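Ticket 137 - Gripper B drops small round stuff, pads coming apart
Project: Bida (student manipulation project)
Opened by: Karla Quezada
Assigned: Damian Grabowska
Priority: was low, now high
Status: open, waiting on parts
Opened: September 2020

Karla Quezada
Both hand grippers slip on anything small and round. Worst with AA batteries going into the drawers of the parts organiser. Picks up fine, then halfway over the tray the battery rolls and drops out of the bottom of the pads. B is worse than A. Squeezing harder makes it worse, it sort of pings out sideways. We have the Hegazy round coming and batteries are on the object list so this needs sorting.

Tried so far:
- wiped pads with alcohol, no change
- swapped who was holding which gripper, no change
- new batteries (different brand, rougher label), no change
- approached from the long side instead of the end, bit better

Damian Grabowska
Can you check the linkage bolts first please. Last year's pair had the same thing and it was play in the left finger. Hold one fingertip and wiggle the other. Also is the encoder zero still right? If it thinks it's closed at 3 mm you will never get full pressure.

Karla Quezada
Bolts checked on B, all tight. Bit of play on A but less than I expected. Re-zeroed both, log attached to the project folder under 168. Zero was out on A, fine on B. So not that.

Magdy Belhaj
Did 15 picks with each after the re-zero. A dropped two. B dropped nine. All nine went at the lower end of the pad, none at the top. Didn't change anything else between runs.

Damian Grabowska
Lower end of the pad is interesting. What does the facing look like? Need a picture of the inside faces with the fingers open, don't bother with the outside.

Karla Quezada
Pads open, over the table next to the organiser. Othmane's got the other gripper.

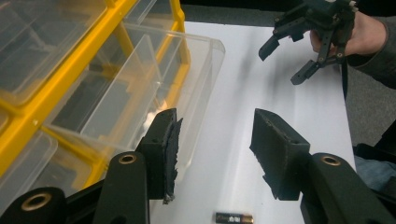 Inside faces of both pads, fingers open wide. Battery on the table, drawer pulled out.

Damian Grabowska
Well there you go. Facing on the left one is in tatters all the way down the block and the right isn't much better along its lower part. Nothing even for the battery to sit against. Surprised it picks up at all. When were these last changed?

Karla Quezada
No idea, it's not in the log. Othmane thinks March.

Othmane Tawfik
March, yes, before the break. I did both grippers, same sheet from Utimon. Contact glue, no primer. Didn't write it down, sorry. The sheet is rated for up to 300 cycles before you're meant to look at it and we'll have gone way past that.

Damian Grabowska
OK. Plan:
1. Stop using B. Don't trim the loose bits off, you'll pull the rest away and then we can't see where the glue let go.
2. Peel both faces, scrape back to clean block, alcohol, leave it to dry properly. Overnight if you can.
3. New facing, wrap it round the bottom tip this time so there's no edge to catch. I reckon the edge of the drawer is what starts it tearing, you're scraping past it on every put.
4. Redo the zero AFTER the new pads go on, the thickness will be different.
5. Write the date in the log!!

Tarek Benkirane
Have we got any sheet left? Looked in the yellow organiser and the cupboard, only offcuts, none long enough to wrap the tip. I can order from Utimon or there's the softer stuff Mindthorpe do. The softer one grips better but I think it will shred even faster.

Damian Grabowska
Same as before please, one thing at a time. If we change material and glue together we won't know which one did it. Get enough for four pads plus a spare set.

Tarek Benkirane
Ordered. Will update when it turns up.

Magdy Belhaj
Can we carry on with A in the meantime? Two drops out of 15 is liveable for practice. And could we pull the drawer out further so there's more room above it, that way the pads don't touch the rim.

Damian Grabowska
Yes to A, keep an eye on the pads and stop if a bit lifts. Yes to the drawer but put tape on the table so it ends up in the same place every time, otherwise the practise runs aren't comparable.

Karla Quezada
Taped. Old facing comes off B tonight, will do the repeat picks once the new stuff is on. Leaving this open till then.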